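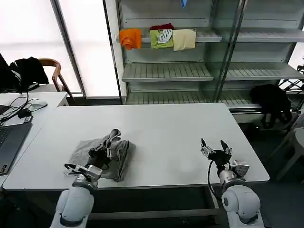

We spent most of May at the Pellbridge workshop trying out two kinds of fingers for the arms, and I promised everyone back in Gondavdale that I'd put a few pictures up, so this is me finally keeping my word! The question was simple enough: which pair would we rather live with for cloth, which slides and folds and generally does as it pleases? The gray cloth was our main test piece - bunched up near the front of the table like that, with the left gripper pressed down into it, it gives the jaws plenty of folds to choose from, and we learned more from that one rag than from all the tidy boxes we started with.

The Carura fingers have the softer pads and are kinder to thin fabric. The Navarrete ones are stiffer, and I'll admit I had a soft spot for them from the first morning. We gave each set 17 tries from the same starting pose, and Dumisani Oosthuizen kept the notes (in pencil, bless him, with a good many crossings out).

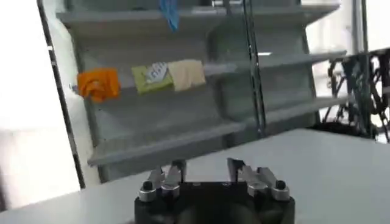
The wrist cameras took us longer to settle than the fingers did. Our first mounting angle showed plenty of background and too little of the fingertips, so we tilted it by 7 degrees and ran the whole lot again - a slow afternoon, but I'm glad we did it. Dumisani would still like a wider lens, and I'd like shorter cables. The full notes will go up once he has typed them.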